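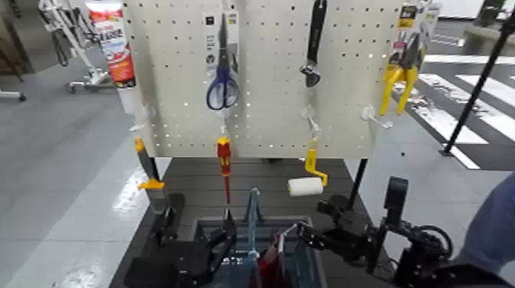

When does the fixed rate on the building loan end? It ends in September, and from then on we move to the lender's standard variable rate unless a new deal is in place.

Minutes of the members' meeting, Moynihan Workshop Co-operative
Saturday, 10.30 am
Posted by the Secretary

1. Opening

The question above came in by email before the meeting and the chair asked for it, with the reply, to go at the top of the minutes as several members had asked the same thing. The meeting had a quorum. Apologies were received from the members in Unit 6. The minutes of the last meeting were agreed with one correction: the roof survey was paid for out of the repairs fund, not the general account.

2. Building loan

The finance officer went through the paper sent out with the agenda. The loan on the Moynihan building has 18 years left to run. The present fixed rate was taken out when the co-operative bought the freehold and it can't be extended on the same terms. Three offers have been looked at.

Pellus, the present lender, would move us to a new fixed rate for 24 months. There is no valuation fee and no legal work. The arrangement fee can be added to the loan, though interest would then be paid on it.

Altau offers a lower rate, fixed for longer. It wants a full valuation, and we would pay for that whether or not the loan went ahead. It would also want a fresh set of accounts, signed off by the accountant.

Bela is a broker and not a lender. Its fee is payable on completion only. It has said it could approach lenders who don't deal with the public, but it has not named any rates yet.

A member asked about early repayment charges. The finance officer said there is a charge if we leave Pellus before the fixed period ends, and none afterwards. A new loan should therefore complete after the end date and as close to it as can be managed. If it slips, we pay the variable rate for the days in between.

A member asked if we could borrow more at the same time to pay for the windows on the yard side. There was a long discussion. Some felt the windows will only get dearer and the loan is the cheapest money we are likely to find. Others did not want to put more debt on the building while two units are on short lets. The chair pointed out that Pellus would treat extra borrowing as a new application — the no-valuation terms would not apply to that part.

It was also asked whether the term could be cut from 18 years. The finance officer said it could, but the monthly payment would go up, and she would sooner keep the term as it is and make overpayments in good months. Both Pellus and Altau allow some overpayment each year. The limits are in the paper.

Agreed: no extra borrowing this time. The windows to come back as a separate item.

Agreed: to ask Pellus to hold its offer in writing, and to ask Altau for a full list of costs, including the valuation and its solicitor's fees.

Agreed: not to instruct Bela for now. One member voted against and asked for this to be recorded.

3. Buildings insurance

The lender must be named on the policy. If we change lender the insurer has to be told before completion. The present policy also needs its rebuilding figure looked at, as it has not been changed since the purchase. The secretary will ask the insurer what evidence it wants.

4. Service charge

No change to the monthly charge until the new loan payment is known. The finance officer has worked out the charge on both offers and on the variable rate. On either offer the present charge would cover the payment. On the variable rate it would not, and the gap would have to come from reserves.

Unit 4 is one month behind and has agreed to pay in two parts.

5. Any other business

The yard gate is sticking again. Members are asked to lift it as they close it.

Copies of the loan paper are in the office for anyone who did not get the email.

6. Next meeting

Same time and place next month. The loan will be first on the agenda, with a vote. Members who can't come may send a proxy form to the secretary by noon the day before.

The meeting closed at 12.15 pm.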